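Category: Bedroom > Sheets and Mattresses

Smoothing a Fitted Sheet on a Bed Pushed Against a Wall

Last updated: 8 Jul 2020

A fitted sheet on a bed with one side against a wall tends to go on crooked. The near corners are easy to reach and get pulled first, the far corners get whatever fabric remains, and the slack ends up as long diagonal creases across the middle. The procedure below applies to foam and spring mattresses with a woven cotton or cotton-blend sheet. Jersey sheets stretch enough that most of it can be skipped.

Measure before you start

Mattress depth matters more than length and width. Measure from the bottom seam to the top seam at a corner, with nothing on the bed. Add the thickness of any topper or pad. The pocket depth printed on the sheet package should exceed that total by at least an inch and should not exceed it by more than four. A pocket that is too deep leaves loose fabric on the top surface that no amount of pulling will remove for more than a night.

If the package is gone, turn the sheet inside out and measure the corner seam. Subtract an inch for the elastic.

Wash a new sheet once before judging the fit. Cotton loses some length in the first hot wash. The set used for these notes was a Skultora, which lost 19 millimeters along the long side and almost nothing across the width.

Order of corners

1. Pull the bed away from the wall if it moves. A gap the width of your forearm is enough.
2. Find the care label. On most sheets it sits at a foot corner, but check the short side against the mattress once and mark the label with a laundry pen so you don't have to check again.
3. Fit the far head corner first. Push the pocket down until the corner seam of the sheet lines up with the vertical edge of the mattress.
4. Fit the near foot corner, diagonally opposite.
5. Fit the far foot corner.
6. Fit the near head corner last. It will be the tightest one. Lift the mattress corner a few inches and draw the elastic under.
7. Tuck the elastic under along all four sides before pushing the bed back.

If the bed can't be moved, do both far corners kneeling on the mattress, then get off before touching the near ones. Body weight in the center holds the fabric down and gives a false reading of how tight it is.

Reading the creases

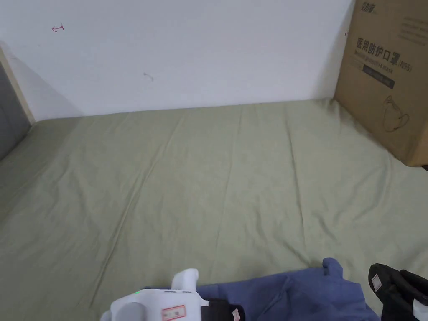 Shallow diagonal creases on a green sheet.

Creases on a made bed fall into a few types, and the direction says where the slack is.

Diagonal, corner to corner: the sheet is rotated. One corner seam is sitting on the top or the side of the mattress and not on the edge. Release the two corners at the ends of the crease and reseat them. Pulling sideways only moves the crease.

Short wrinkles bunched along the wall: the elastic on that side has not gone under. Slide a flat hand, palm up, between the mattress and the wall and sweep from head to foot.

A square grid of sharp lines: storage folds. These are a pressing matter and have nothing to do with fit. Mist with plain water from a spray bottle, smooth by hand toward the nearest edge, and leave the bed uncovered until it dries.

Fine crumpling all over: the sheet sat in the dryer after the cycle ended. Five minutes on low with a damp washcloth will relax most of it.

Smoothing always goes from the center outward, in straight strokes, with the side of the forearm. Fingertips leave tracks in lightweight cotton. Finish each stroke over the edge and down the side, so that the slack ends up under the mattress.

Pale and muted plain colors show folds in side light more than prints do. Check the surface from the foot of the bed with the ceiling light on, then again with only a bedside lamp. A crease that appears only under the lamp will not be noticed by day and can be left.

Padded headboards

Where the mattress meets an upholstered headboard, the sheet pocket often catches on the padding and rides up overnight. Leave a gap of two fingers between mattress and headboard while fitting, then push the mattress home. If it drifts back out, a strip of non-slip shelf liner across the slats is enough. Use the open-mesh kind. Solid rubber sheet traps moisture under foam.

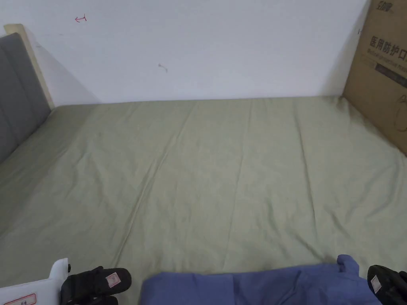
Vertical padded channels hold dust in the seams. Use the crevice tool with the suction turned down and work from top to bottom, one seam at a time. Follow with the brush head across the panels. Do this before changing the sheet; the dust falls on the bed.

For spots, test a hidden area first, then blot with a white cloth dampened in cool water and a drop of dish soap. Blot again with plain water. Do not rub across the seam, and do not soak the fabric. The foam behind it dries slowly.

Pale wood trim next to the fabric should be wiped dry or nearly dry. Spray polish will drift onto the upholstery and leave a ring. Put the product on the cloth, well away from the bed.

Marks on the wall beside the bed

Flat wall paint at mattress height picks up scuffs from bedding, hands and anything leaned against it. Work in this order and stop when the mark is gone:

- Dry microfiber cloth, light pressure.
- White vinyl eraser, short strokes in one direction.
- Cloth wrung out in warm water with a drop of dish soap, then a clean damp cloth.
- Melamine sponge, damp, a few passes only. It is a fine abrasive and will leave a shiny patch on flat paint.

Gray and brown scuffs usually go at the second step. Red pen or crayon is different. Wax crayon responds to the soap step if the cloth is warm. Ballpoint and marker tend to spread when wet, so try rubbing alcohol on a cotton swab, touching only the line itself. If color still shows, seal the spot with a stain-blocking primer before repainting. Red bleeds through ordinary wall paint, sometimes through two coats.

Slide a towel between the wall and the mattress before any wet work.

The bed as a sorting surface

A large mattress is the biggest clear surface in most homes and it gets used as one. That is acceptable for an hour or two with a few precautions.

Spread an old flat sheet or a canvas drop cloth first. Corrugated cardboard sheds fibers and grit, and a box that has been on a floor or in a delivery van carries both on its underside. Wipe the bottom of each box or stand it on a board. A flat board also spreads the load and keeps tall boxes from tipping when the mattress shifts.

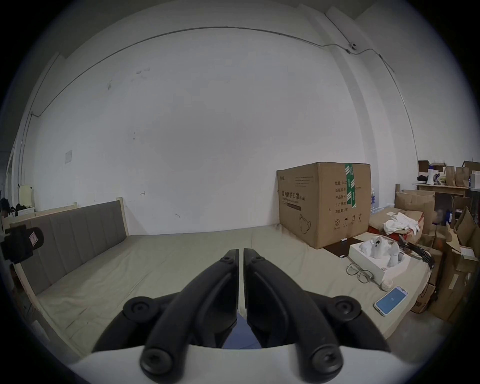 Set tall boxes at the wall side and keep the near side for small items. Glasses go in their case or off the bed altogether. They slide toward any dip, and a dip is where people put a knee. Small parts belong in a tray or a shallow open box with a rim, and the rim should be higher than the tallest loose piece. Phones and anything on charge should come off soft bedding, which blocks heat. Run cables along one edge only.

Remove packing tape away from the bed. Strips stick to cotton and pull threads when lifted. If adhesive does transfer, harden it with an ice cube in a plastic bag, scrape with a dull knife, and treat the remainder with alcohol before washing.

For cartons of dated supplies such as masks, bandages or filters, write the expiration date in large figures on the end that will face out in storage. Store those cartons on a shelf, off the floor, and put the earliest date in front.

Two mattresses side by side

A join down the middle shows through a single sheet as a ridge or a groove. Check first that it is a join and not a seam sewn into the sheet. Press along the line with the heel of the hand; a join gives, a seam does not.

To reduce a join, strap the two mattresses together around the outside with a ratchet-free cam strap, placed at half their depth. The Porum strap in 59-inch sections links end to end and lies flat. Tighten until the sides touch and no further. A foam bridge strip laid over the join helps, but it adds to the depth, so measure again before buying a sheet.

Corner clips and straps

Elastic corner straps hold well on mattresses deeper than 12 inches. Metal-jaw clips mark thin cotton; use plastic jaws. Replace any strap that no longer springs back to its original length when unhooked.

Rotate the sheet head to foot at each change if the label position allows. It evens out the wear at the shoulders, where the first thin patch normally appears.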